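Threads > Crypto > Radymyr Moroz

Radymyr Moroz
October 14, 2025

OK so I finally moved my coins off an exchange and into my own wallet, and a few of you asked how it went. Thread, and it's a long one, sorry!

I'd been keeping everything on Nilter for years. No complaints really, it's easy, the app is fine, I buy a little every payday and forget about it. But I kept reading about people getting locked out of accounts (different exchanges, same story) and it started to bug me.

So I bought a Stunik. It's a little hardware wallet, looks like a car key fob. Setup took me most of an evening, mainly the part where you write down your recovery words and then have to type them back in with two tiny buttons. Two buttons! For 24 words!

Please write yours on paper. Don't take a picture of them, don't email them to yourself, don't stick them in your notes app. I know you know this. I'm saying it anyway.

Then I sent a test amount first. Twenty bucks' worth. Copied the address, checked the first few characters, checked the last few, then got paranoid and checked the whole thing on the device screen. Hit send and sat there refreshing like a teenager waiting for a text back.

It took 3 confirmations before the wallet showed it as spendable. Felt like forever – I made tea and everything.

After that I moved the rest in two chunks, $800 first and then $614 the next morning. Nilter took its withdrawal fee both times, so if you're doing this and you're braver than me, one big transfer is cheaper. I slept better doing two.

Someone asked about Semeniuk, the mobile wallet. I have it on my phone for small stuff, like paying a friend back. I wouldn't keep my savings there, same way I don't walk around with my rent money in my jeans.
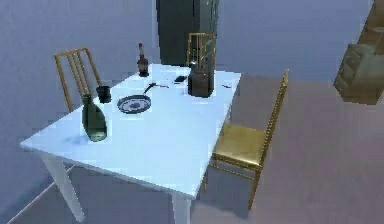
And before anyone asks, no, I didn't move my Gerkurico. The Stunik doesn't support it yet. I've got 1,447 of them and they're worth a sandwich, maybe a sandwich and a drink on a good day, so they can stay where they are.

One thing I'd do differently: sort out the tax records BEFORE moving. I had to go back and match up every withdrawal with what I paid for the coins, and the export file from Nilter lists everything in UTC, so half my dates were off by a day. Download your history first.

Next job is figuring out where to keep the backup words. Fireproof bag? Metal plate? A relative's house? Tell me what you use – the type of thing I mean, please don't tell me where it is!

Recent from Radymyr Moroz
Buying a little every payday, one year in
Why I quit checking prices at breakfast
That fake support call I nearly fell for
Network fees for people who hate math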